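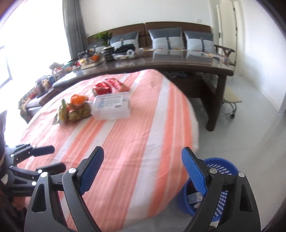 **Notes, good practice talk, Welorura (2 pm slot, keep moving!!)**

- Thanks Pantelis for the intro. Skip my bio.
- Who has written rules for home recording? Who has read their own? Pause.

**Rule 1: same start every time**
- Say the task out loud before touching anything
- Jaws open, hands still, then go. Count of 2
- We lost a whole batch at Hekmont over this. Don't get stuck on it, tell it short

**Rule 2: packages are the hard part**
- Crinkly bags, clear wrap, shiny film. Grip mid-body, never the seal
- Lidded tubs: side grip, lid stays shut unless the task says open
- Drop = keep recording, mark it. No quiet redo's

**Rule 3: the home stays a home**
- Don't tidy for us. Plants, cushions, snacks, leave them
- Mail, pill bottles, family photos: ask first, move them out of veiw
- Owner can stop at any time. Session ends there, no arguing

**Rule 4: check pads**
- Worn pad = swap, both sides together
- Vrettos checklist has 13 items, ours has 9. Leonidas will say ours is too short. He may be right, let him

**Numbers slide**
- 2,000 clips reviewed. Most common fault: no spoken task. Then late start

**If time:** labels on two-person sessions, left/right mixups. Usby draft, page 9

Questions. Water. Leave the contact slide up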